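Snack Counter Layouts, Stustton Service Point

Gallery page, July revision

The service point at Stustton runs a small grab-and-go counter alongside the drinks machine. Depth is limited and the partitions fix the width, so stock is arranged by height first and by product type second. The notes on this page cover the current arrangement and replace the earlier set from Trorkow, where the counter was wider and everything sat flat.

Layout drawings and shelf labels are by Burgi Reisinger. Stock list and restocking order are by Rongrong Xia. Item numbers refer to the Hamdy stock sheet, on which the drinks rack is entered as 1143.

General points

Stepped displays are placed on a diagonal. A straight row gives more facings per step, but the back items are harder to reach from the customer side. Set the lowest step first and work upward.

Maximum height for loose stacks is 470 mm, measured from the table surface. Racks are exempt if both tiers are level.

Baskets are for wrapped goods only. Unwrapped items go in the Sendura cabinet, which is checked at 20 minutes past the hour.

Labels face the customer at all times. Jars are turned after each refill – lids do not need to match, and sorting by lid color was dropped as too slow.

Triangular sandwiches are kept at the end of the display and are not stacked. The limit is 9 per delivery.

Counter, full layout

Bottled drinks take the center back position, where the weight is best supported and the tiers can be refilled from either side. The two-tier acrylic rack is filled with Coca-Cola, three bottles above and three below, and the wicker basket to its right is used for foil trays. Jars go on the upper steps of the acrylic display, small black boxes on the lower step, with the pink packets set in front at an angle. Wrapped cookies have a round basket of their own next to the white tray of baked snacks. Refill order is drinks, jars, boxes, packets, then baskets.

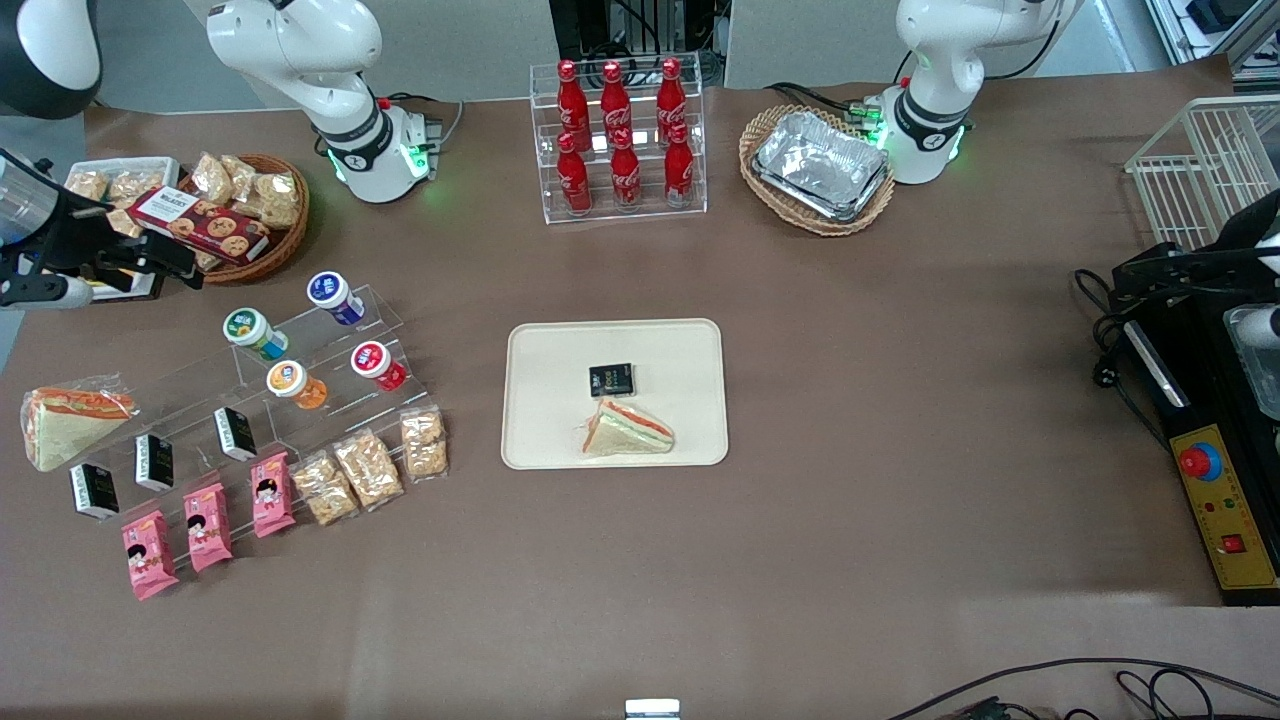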